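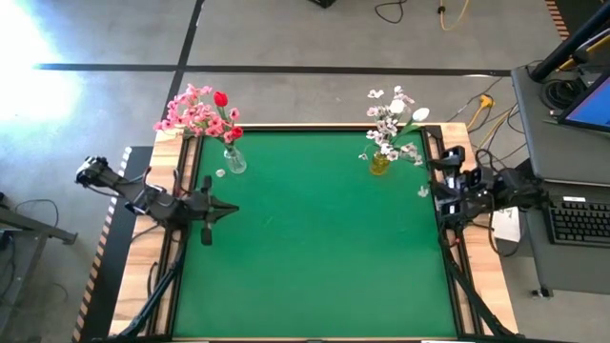

Fake Rental Listings in Dranport: What Gets Posted, What Gets Reported, and What the Police Can Use

Student project report
Fatima Effiong
June 2024

Background

Most students in Dranport find their first apartment online. The two places they look are Beto, a general classifieds site, and the housing groups on Jola, a messaging app that many people in the city already use for everything else. Both are free to post on. Neither asks for proof that the person offering an apartment owns it or has the right to rent it out.

The fraud works in a simple way. Someone copies the photos and text of a real apartment, lowers the rent, and posts it under a new name. People who answer are told that several others are interested and that a deposit will hold the place. The deposit is sent by mobile transfer. After that the account stops answering, or asks for a second payment for keys or paperwork first.

I chose this topic after two people in my year lost deposits on apartments in the Majali district. They had been shown the same kitchen under two different addresses. One of them went to the police and the other did not, and I wanted to know what difference that made.

Questions

How common are listings with clear signs of fraud in the places where students look?
What do those listings have in common?
What happens when a victim reports one to the site, and when a victim reports one to the police?

Method

I collected public listings for apartments and rooms in Dranport from Beto and from the open Jola housing groups. Collection began in November and ended before the spring exams. Private groups were left out, as were any that required an invitation. After I removed repeat posts by the same account there were 2276 listings.

Each listing was checked against a short list of warning signs. These were photos that appear elsewhere under another address, rent far below that of similar apartments on the same street, an account with no earlier activity, a request for money before a viewing, and an address that does not exist or belongs to something other than housing. A listing was marked as suspect if it had at least three of these signs. I did the marking alone the first time. A classmate then marked part of the set without seeing my results, and we talked through the listings where we disagreed. Most of the disagreement was about rent, and after that I compared rents only within the same street or the next one over.

I did not contact anyone who had posted a listing. My supervisor and I agreed on this at the start. Pretending to be a tenant could have tipped off a person under investigation, and it would have raised questions about consent that this course is not set up to handle.

The second part was a survey of students who said they had paid or nearly paid money for an apartment that was not real. It was sent out through department mailing lists and 41 people answered. I held longer interviews with a few of them, with one officer from the city's fraud desk, and with a moderator of a large Jola group. All of them asked not to be named.

Findings: the listings

Of the listings collected, 96 were marked as suspect. This is a small share, but they were not spread evenly. They came in clusters just before the start of a term, and many were for one-bedroom apartments in Majali, within walking distance of the main campus.

The most frequent sign was reused photos. Some had been cropped or mirrored, which is enough to defeat a quick image search. In several cases the photos came from a sale listing in another city, and small details gave this away, such as a style of wall outlet that is not used here. Photos of rooms that had been staged for sale came up often. They tend to show a cleared table, flowers, and no personal belongings.

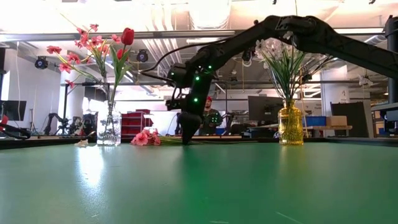

The wording was less useful than I expected. I had assumed that suspect listings would be badly written, and some were. Many others had been copied word for word from a genuine landlord's post, so the language was no different from that of any other listing. Advice that tells renters to look for spelling mistakes would not have helped with these.

Account age was a better sign on Beto than on Jola. Beto shows the month in which an account was opened. Jola shows only a display name, and the name can be changed at any time. The moderator told me that the same person can come back under a new name a few minutes after being removed. Her group now keeps a shared list of phone numbers, but the numbers change too.

Findings: reporting

Among the survey respondents, 29 had reported the listing to the site or group where they found it. Far fewer had gone to the police. The reasons they gave were that the amount was too small, that they felt embarrassed, and that they did not know which office to go to. Three people believed that they could not file a report without knowing the real name of the person who took the money. The officer I spoke to said this is wrong. A report can be filed against an unknown person, and the transfer receipt is the most important thing to bring.

He also said that timing matters a great deal. If the report reaches the fraud desk soon after the transfer, the payment company can sometimes be asked to hold the money before it is withdrawn. After a weekend it has usually gone. He would not give me figures for cases closed or arrests made, and the public crime statistics for the city do not separate rental fraud from other kinds of online fraud. I was not able to check his statement against any record.

A problem I had not thought about is that reporting a listing to the site can damage the police case. When Beto takes down a listing, the page and the message thread both disappear for the person who reported it. Several respondents had reported first and saved nothing. One had only a screenshot of a single message, without the date or the phone number. The officer said screenshots should show the full conversation, the profile page and the web address, and should be taken before anything is reported.

The two students from my year fit this pattern. The one who went to the police had kept the whole conversation and was given a case number. She has not had her money back. The other had reported the listing on Beto, got an automatic reply, and no longer had anything to show an officer when she changed her mind some weeks later.

Limits

The survey was voluntary, and people who had a bad experience were more likely to answer it. It cannot be used to say how many students in Dranport have been defrauded. The listings were marked by the signs they showed, and I have no proof that any single one of them was fraudulent. For that reason no listing, account name or phone number is printed in this report. It is also likely that some fake listings were missed, mainly those with original photos and a normal rent.

Closed Jola groups are a gap. Two interviewees said they had been moved from an open group into a closed one before money was mentioned.

Suggestions

The housing office should add a short page on rental fraud to the material sent to new students, and send it before they start looking. The page should give the address and opening hours of the fraud desk, say that a report can be filed against an unknown person, and explain what to save.

Beto could keep a copy of a removed listing available to anyone who had exchanged messages about it. I wrote to the company with this suggestion and had not received an answer when the report was handed in.

The list of warning signs and the blank survey form are in the appendix. The marked listings are stored with the department and will be deleted after grading.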